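Minutes — visit to the Onance sorting demo, 10/22/18

I'm typing these up from my own scribbles, so shout if I missed something! We met at Odovitz at 9 and went straight into the demo. They ran the simulated version of the sorting cell first, and we had 30 minutes for questions (we used all of it, plus some of lunch).
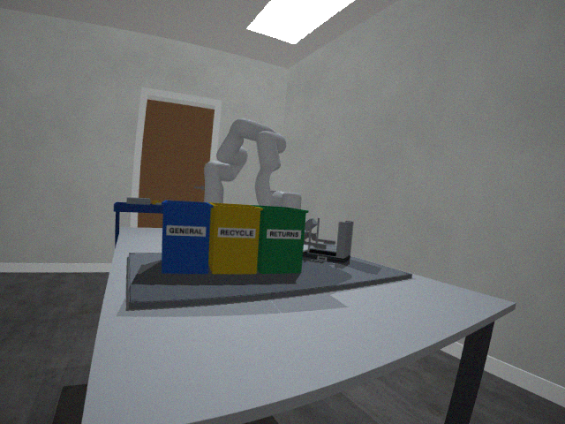 Simulated cell: arm and the GENERAL, RECYCLE and RETURNS bins.

Most of the talk was about returns — the Fosden site wants a fourth bin for damaged items, and I said I'd rather see three working well first. Agreed to leave it until May.

Open day: the Ghanem hall is ours, with room for 20 per group. Budget stays at 1,970.

To do: I'll send our label wording to Onance and book the hall.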